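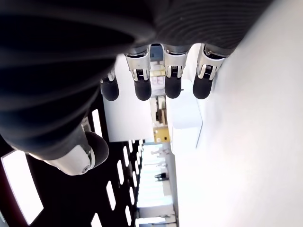

Dark gray hand, four fingers

How to Get Good Seats on Your First Stadium Tour 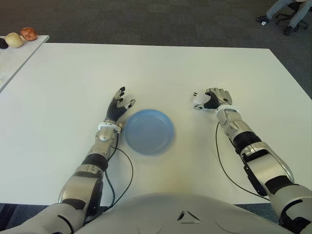

By Fanni Kovács | 30 July 2020 | Ballparks & Stadiums

I get more email about stadium tours than about anything else on this site, so let me walk you through how I plan one. I'll use my trip to Perkow Field last January, mainly because I made most of the mistakes there first (you're welcome!).

Step 1: Pick the right tour
Most big parks sell two or three. Perkow had a 90-minute standard walk and a longer one that added the clubhouse and the old press level. Go long if you can stand the price. The short one spent ages in the gift shop and never went near the dugout, and I'd driven four hours to sit in that dugout.

Step 2: Call before you buy
Websites are terrible at telling you what's closed. I phoned and got a very patient guy in the tour office named Tanko Bassey, who told me the upper deck was shut for new railings until spring. Good to know! He also said groups are capped at 18 people, and that the first slot of the morning almost never fills up. I booked it on the spot.

Step 3: Read up on the building
Just an hour or so. Find out who designed it, what stood there before, and what got moved during the last renovation. At Perkow the whole east stand was rebuilt by a firm called Besulard, and they took out around 3000 seats to make room for an open concourse. Once you know that, you notice the old brick stops dead at section 114 and the new stuff starts. I would have walked right past it.

Step 4: Pack light
Clear bag, water, comfortable shoes. You'll climb ramps, lots of them, and the elevators are usually saved for folks who need them. Bring a jacket even if it's nice out. Those service tunnels are freezing.

Step 5: Hang near the guide
Stay up front between stops. That's when guides chat, and the chat is the best part (ours told us about a rain delay so long that the Dudás Lot flooded and people were wading to their cars). If you have a question, save it for the walk, and you'll get a longer answer.

Step 6: Sit down somewhere
On most tours you get a few minutes in the stands. Skip the seats behind home plate, everybody crams in there. Head up ten rows or so on the third base side and check the sightlines for yourself. I wrote down two section numbers and bought tickets in one of them for the summer, before the schedule went sideways.

Step 7: Leave time for the outside
Walk all the way around when you're done. The Okine Gate at Perkow still has its original ticket windows, and the tour doesn't go anywhere near them.

Tours are paused at a lot of parks right now, so check before you drive. Got a favorite? Leave it in the comments and I'll add it to my list.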